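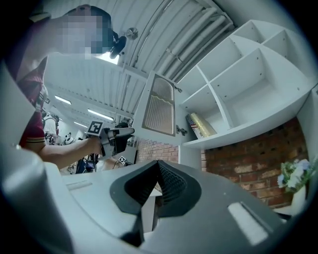
Issue 343, page 2

When One Company Buys Another

You have probably bought something small, like a comic or a bag of marbles. You paid, the seller handed it over, and it was yours. Companies can be bought too. It takes much longer, and sometimes the government has to say yes first.

What is being sold?

A company is owned by people who hold shares in it. A share is a small piece of ownership. Picture a company cut into 100 equal shares. If you have one share, you own one small piece of the company. If you have all 100, the whole company is yours.

Real companies often have millions of shares, but the idea is the same. When a bigger company wants to buy a smaller one, it offers money to the people who hold the shares. This is called a takeover. If the two companies agree to join together and become one, it is called a merger.

A made-to-measure story

Let's say there is a company called Gittins, in the town of Zarnbridge. Gittins makes tiny computer chips that go inside hearing aids. It was started by Myfanwy Eynon and Heledd Bellis, and 800 people work there.

A much larger company called Trurner makes hearing aids and sells them all over the world. Trurner already buys chips from Gittins. One December the bosses at Trurner decide they would like to own Gittins, so they make an offer.

Myfanwy wants to accept. Trurner has money for new machines, and Gittins needs them. Heledd is less sure. She wonders if the work will stay in Zarnbridge or move somewhere else. They talk it over with the other people who own shares, and then everyone votes. Each share usually counts as one vote, so a person with many shares has more say than a person with a few.

The vote is yes. But the sale is not finished yet.

Who checks?

Most countries have officials whose job is to look at big sales like this one. They do not look at every sale. If one corner store buys another, they will probably never hear of it. They look when the companies are large, or when they make something important.

The officials ask different kinds of questions. The first kind is about fairness to customers. Nundeddale is another company that makes hearing aids, and it also buys its chips from Gittins. After the sale, Gittins will belong to Nundeddale's rival. Will Trurner still sell chips to Nundeddale at a fair price? If it stops, Nundeddale might have to close, and people who need hearing aids would have fewer to choose from.

When companies try to win the same customers, we call it competition. Competition can keep prices down, and it pushes companies to make better things.

The second kind of question is about safety. Some companies make things a country depends on, such as radios for the army or the computers that run power stations. If a buyer comes from another country, the government may want to know who they are and what they plan to do. This is called a national security check.

What can the officials decide?

They can say yes, and the sale goes ahead.

They can say no. Then the companies stay separate.

They can also say yes, with rules. In our story, the officials tell Trurner that it may buy Gittins if it promises to keep selling chips to Nundeddale on the same terms as before. Trurner has to put the promise in writing. If it breaks the promise, it can be fined.

Checking can take many months. While it goes on, the two companies must carry on as if nothing has changed. Gittins cannot start sharing its secret plans with Trurner, and Trurner cannot tell the workers at Gittins what to do.

What happens to the workers?

Sometimes very little. There might be a new sign on the building and a new name on the paychecks. In other sales, jobs are moved or lost, especially if both companies have people doing the same work. Sometimes the new owner hires more people.

Words to know

Share: a small piece of ownership in a company.

Takeover: when one company buys enough of another to control it.

Merger: when two companies join to become one.

Competition: when companies try to win the same customers.

Regulator: an official group that checks if companies are following the rules.

Try it

Ask an adult to help you find a product at home and look for the name of the company that made it. Then find out if that company is owned by another one. Write down both names and bring them to class.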